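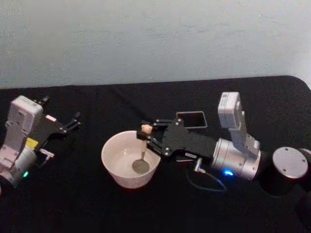
Figure 3. The two-arm station: the right gripper holds a spoon in a white bowl while the left gripper stays open.

3.2 What the money went on

Research papers tend to describe a robot as if it had arrived by weather. Ours arrived by purchase order, and the order took longer to write than the software. This section covers how the second station at Arkthorpe was planned and paid for, in the hope that the next lab will argue over different things.

The budget was fixed on 17 January 2022, before anyone had asked what a pair of arms needs besides arms. The quote from Zodadex listed the arms, the grippers and a support plan with 4 named tiers, of which we could afford the one with the shortest name. It did not list cables, table covers or bowls. Dineo Oosthuizen, who kept the project accounts, put these under "sundries" and gave the line 300 dollars. It was gone by December.

Kitchen tasks look cheap on paper. A spoon and a bowl cost next to nothing, and reviewers of our funding request said so with some warmth. The costs sit elsewhere: in spare fingertips, in the bench, and in the hours of the person who resets the bowl. We had planned 110 of those hours. Yolandi Hlongwane used them up during the stirring trials and then kept going, on a budget line meant for conference travel.

The surfaces deserve a line of their own in any plan. We had treated them as furniture, with a life of many years and no upkeep. 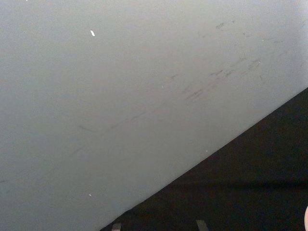 Should a small lab buy the second arm at the same time as the first?
Buy them together if the tasks call for two hands, and put the second one off if they only might, but get the price of both in writing at the start.

Scuffs like the dark streaks on the pale surface are trivial to live with and tedious to budget for, as the finance office wants to know whether a scratched panel counts as equipment or as a consumable. We now write surfaces off over 5 years and buy covers out of running costs. Mkhize, our other supplier, sells these under the name Skurkolell at a price that suggests the name was expensive. We bought plain cloth by the yard.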